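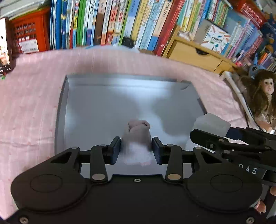 Chapter 7
Small Things in Pairs

Socks are where most household systems fail. Shirts can be hung up and forgotten, and a towel will forgive almost any treatment, but a sock is only useful in company. Lose one and you have a duster.

This chapter deals with sorting, rolling and storing small items of clothing. It assumes you have read Chapter 6 on sheets and pillowcases, and that you have recovered.

By the end of the chapter you should be able to:
match a mixed load of socks by size, colour and wear
choose between rolling and folding
set up a work surface in a room that was never meant to have one
decide when a single sock has been single for long enough

Where to work

Older manuals ask for a clear table at waist height. Chutima Limsakul, who taught the evening course at Cloltside for many years, took the view that anyone with a clear table at waist height did not need her course. Her students worked on the bed, with a shallow tray to mark out the sorting area. A tray keeps small things from wandering into the bedding, and it can be lifted off whole when somebody wants to lie down.

Rolling or folding?

A rolled pair stays together and stands up well in a drawer. It also takes up more depth than you expect – measure the drawer first. Turning one cuff over the roll holds it shut but stretches the elastic, so keep that method for thick socks and for people who do not listen. Thin socks are better folded in half and laid flat.

Before you start

Empty one drawer of your own. Put everything from it on the bed and write down how many pairs you think you own. Keep the figure – you will need it in Exercise 7.1, where it will be wrong.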